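31 Jan 2019

First day back at Stetville after the training course and I am buzzing! We tried the silent start with Year 8 – no talking from me, no instructions, only a question on the board and two minutes on the clock. I had 50 scraps of paper ready and they used the lot. Half of them wrote on both sides!

The best bit came after break. I'd borrowed the retrieval grids from the Protstead lot (room 509, top of the stairs, always freezing) and gave one to each pair. They had to fill in what they remembered from July, and they remembered loads. Rivers, mostly. One pair argued about oxbow lakes for so long that I let them have the pens and draw it out.
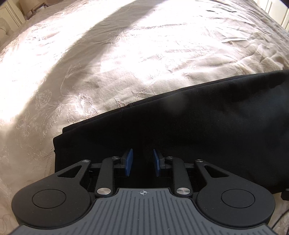
Black garment folded on the bedspread.

Tomorrow I want to try the grids with Year 10, but harder, with a few gaps where they have to explain the link between two boxes. Must ask for the long table in Sperling. Also need almost 100 more copies before lunch, and the Grondmont printer is jamming again – go in early.

Marking still to do. Two sets. I'll start with the oxbow lakes.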